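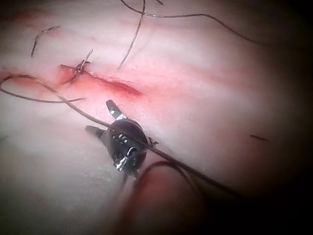

Every few months somebody asks me if a machine can do the mending yet. I run the repair bench at Eynon, a small shop that fixes coats, bags and work clothes, so I have an interest in the answer.

1/ Short version: a stitch, yes. The mending, no. Those are two different jobs and people keep mixing them up.

2/ Tying a knot in thread is the part everyone thinks is hard. Surgical robots can do it on a practice pad. One knot pulled down at the end of a cut is a real result and I don't want to talk it down.

3/ What I look at is the spare thread. Loops off to the side, a strand lying across the tool, a cut tail left on the surface. My bench looks like that too. I sweep it away with the side of my hand and don't think about it. A machine has to know which strand is the one it wants.

4/ Saeed Kiani, who trained me, used to say the needle is ten percent of the work. The rest is holding the cloth.

5/ We tried a Pilari feeder in February. It was sold to us for patches. It did 36 flat patches in a row with no trouble. Then we gave it a jacket elbow with the lining still in, and it sewed the sleeve shut.

6/ It cost us 428 a month to rent. We sent it back and bought a better lamp.

7/ Same story at home. Washing is done by machine. Drying is done by machine. Folding, sorting socks, sewing a button back on: still you.

8/ I'd guess buttons come first. Flat, round, same holes every time. A torn pocket is different on every coat that comes in.

9/ If you work on this and want bad examples to test with, write to the shop. We have a bin of 256 scraps, all torn in different ways, and you can have the lot for the postage.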